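Keeping a Fast in a Town That Has Mostly Stopped: Lenten Practice in Duleck
Final report for the Religion and Community Life project
Submitted 6/1/24

Why I picked this subject

My grandmother gave up sugar in her tea every Lent of her life, and I never once asked her why. I think that is really where this project began, though my proposal said something grander about "changing patterns of observance." I grew up going to church at Christmas and Easter and not much in between, so I came to the topic as a friendly outsider, and I want to say at the start how kindly I was treated by people who could easily have found my questions a nuisance.

Duleck has two churches that still mark Lent as a season. One is the parish church on the hill, and the other is the small chapel on Gittins Lane, which has no Ash Wednesday service but does hold a weekly evening of prayer and soup. I visited both, sat through a good many services, and interviewed 17 people who told me they were keeping some kind of fast.

What people gave up

I had expected meat to be the main answer. A few of the older members of the parish do still go without it on the appointed days, but far more people talked to me about sweets, cookies and the small things we reach for in the afternoon (my own weakness, I'm afraid). One woman told me she could skip a whole dinner more easily than walk past an open tray of treats, and several others said much the same thing in their own words.

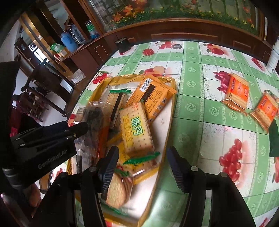 Figure 1. Crackers, a wrapped cookie and other packaged snacks on a gold-rimmed tray.

Ifor Vaughan, who leads the prayer evenings at the chapel, was a little wary of all this. He told me, very gently, that he worries Lent can turn into a diet with hymns. His own practice is to eat plainly and set aside whatever he saves for the food pantry over in Todlow. When I asked whether he ever slipped, he laughed and said he had slipped on the first evening, before the soup was even warm, and had started over the next morning.

I found that idea of starting over in nearly every conversation. I had gone in thinking of a fast as something like a test that you pass or fail, and I had even put a question about "success" on my interview sheet. I dropped it after the first few talks, partly out of embarrassment. People wanted to tell me about the days they forgot, and what it felt like to remember.

The question of packaged food

One small matter came up more than I had planned for. Two of the parish families keep a stricter fast, with no dairy or eggs, and for them store-bought snacks mean a lot of reading. The mother in one family said the printing on a wrapper gets smaller every year, and that she now leaves the job to her teenage son, who has become quite the expert and rather enjoys being consulted.
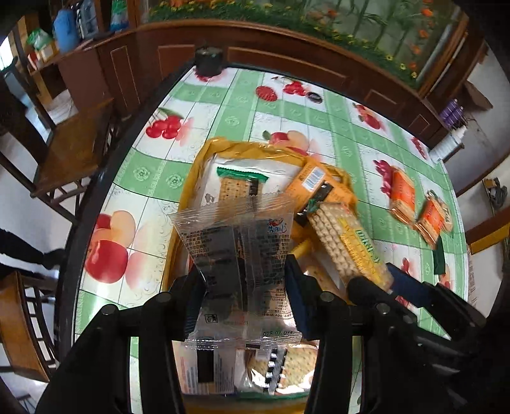 Figure 2. Ingredient text printed on a clear snack wrapper.

She said this slow reading had become a sort of prayer for her, or at least a pause, and that she missed it once Easter came. I have thought about that remark a good deal while writing up my notes.

What I would do differently

I should have started earlier, and I should have talked with more people my own age. Nearly everyone I interviewed was well past fifty, so I can't say much about what younger people in Duleck make of the season. I would also like to go back in August, when there is no fast on the calendar at all, and ask the same people what, if anything, has stayed with them. Mr. Vaughan has already said I would be welcome, and that there will be soup.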